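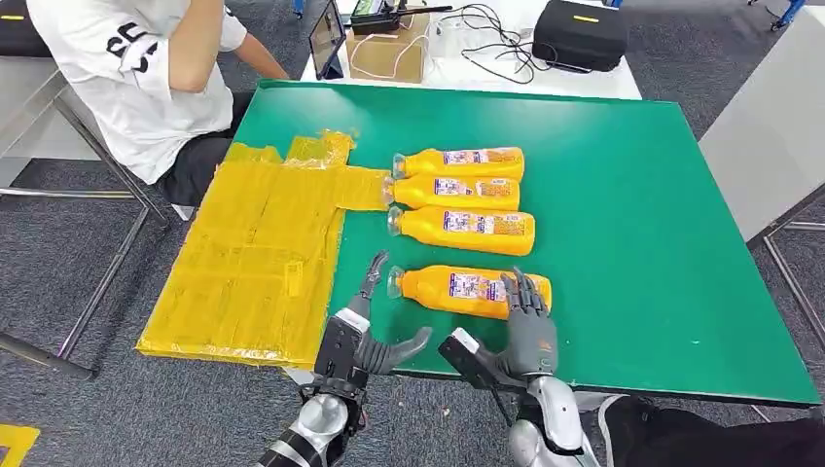 How to pack for a week on a sailing boat

My first charter was a week out of Nirstead, and I turned up with a hard suitcase the size of a fridge. Please don't do that! It had to live on my bunk and I slept curled round it for the entire trip.

1. Start with a soft bag

Anything that squashes flat will do. I use a 40 litre Bromilen holdall, bought in the sale (the zip sticks a bit, but it rolls up small enough to go under the chart table). Your cabin locker will be an odd shape, so pack in several little bags and post them in one by one.

2. Halve your clothes

Lay out what you think you need, then put half of it back in the drawer. I take four T-shirts, two pairs of shorts, one pair of long trousers and something smartish for the harbour restaurant. If you're going in March, add thermals and a woolly hat. It gets properly cold once you're moving, even when the quay feels like summer.

3. Sort out your shoes

Soft, pale soles only, and keep them for on board. Most skippers will ask you to leave your street shoes in a basket by the gangplank.

4. Make a wet-day bundle

Waterproof jacket and trousers, rolled together, right at the top of the holdall. Mine are Pumness and getting on a bit, but I can have them on in roughly 3 minutes, even below deck with everything sliding about.

5. Ring the charter office

Ask about towels, bedding and lifejackets. When we booked with Sombatkul the bedding was included and the towels weren't, so I spent a week drying myself on a sarong. Ask about plug sockets too, and whether you can charge a phone away from the marina.

Pop your seasickness tablets in your coat pocket and you're ready to go. Have a lovely trip!

Last updated December 2020

We use cookies to remember your settings. Accept | Find out more

Contact | Back to top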